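Collecting demos in sim, week whatever

Quick one tonight, I have a run finishing at 11 and then I want to sleep.

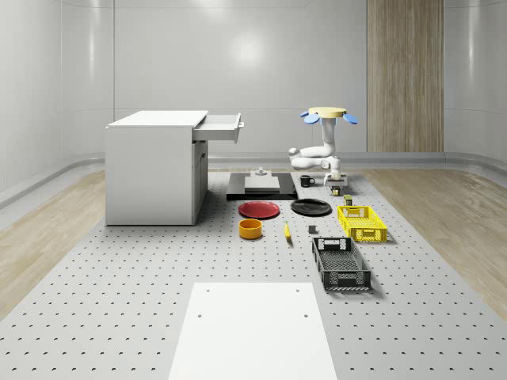 So the target is 700 episodes for the tabletop set and we're at 133. Not great for April. Cheuk-hei Cheng says the number doesn't matter if the starts are all the same, and yeah, he's right, but I still look at the number every morning.

Most of what slowed me down this week was resets. I had the randomizer moving the small stuff (can, mug, banana, blocks) but leaving the crates and the cabinet where they were. Fine for a first pass. Then I trained on the first batch and the policy went to the same patch of table no matter what I asked for. Asked for the banana, it went for the can's old spot. Great. It learned an address.

So now everything that isn't bolted down gets shuffled. Plates too. Cabinet stays put but the drawer gets a random opening, all the way shut to all the way out. Should've done that from the start tbh.

Things I changed, mostly so I remember:

Start pose of the arm is jittered now. Before, every episode began from the exact same joint angles and the first second of every demo was a copy of the last one.

Language labels get written after the demo, by someone who didn't drive. Yung-ching Cheung did the last batch and her wording is so much better than mine. I write "put can in yellow crate" every single time. She writes how people talk.

Failed grasps stay in if the operator recovers. If they don't recover, toss it. I was tossing both, which is dumb, the recoveries are the good part.

Max 4 tries on a grasp, then reset. Otherwise you get these long sad episodes of poking at a mug handle.

Still broken: contact on the crates. The slotted sides make the collision mesh heavy, so I swapped in a simpler one and now things sometimes rest on air at the handle cutouts. Looks silly. Worse, the policy might think that's a valid place to put stuff. Lost 3 episodes to it on Wednesday before I noticed, probalby more I didn't notice.

Also the exporter (Desum, our little script, don't go looking for it) was dropping the last few steps of every episode. So the gripper never opened in the data. Explains a lot!! Fixed, re-exported everything, didn't have to re-record thank god.

Next: drawer tasks. Open, put somthing in, close. The closing is where I always bump the front and have to redo it. Cheuk-hei wants plates after that and I'm dreading it, flat things are awful with two fingers.

Ok run's done. Going to check it and go to bed.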